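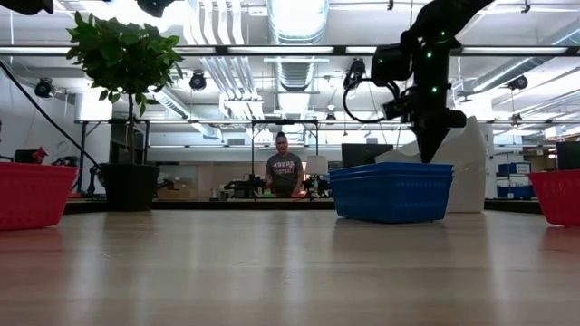 I put this dataset together while I was a research fellow at Stamstead, and it holds 114 interview transcripts with people who moved from short contracts into other work. Each file carries one of two codes, red for "left academia" and blue for "stayed" — same colors as the plastic baskets on the long table, so I can keep them straight. Réka Hegyi did the second round of coding and caught plenty I'd missed (thank you!). Names and departments are stripped out. 8 transcripts are partial, marked with a p in the file name. Questions go to me or Issa Karaki, Tuesday is best.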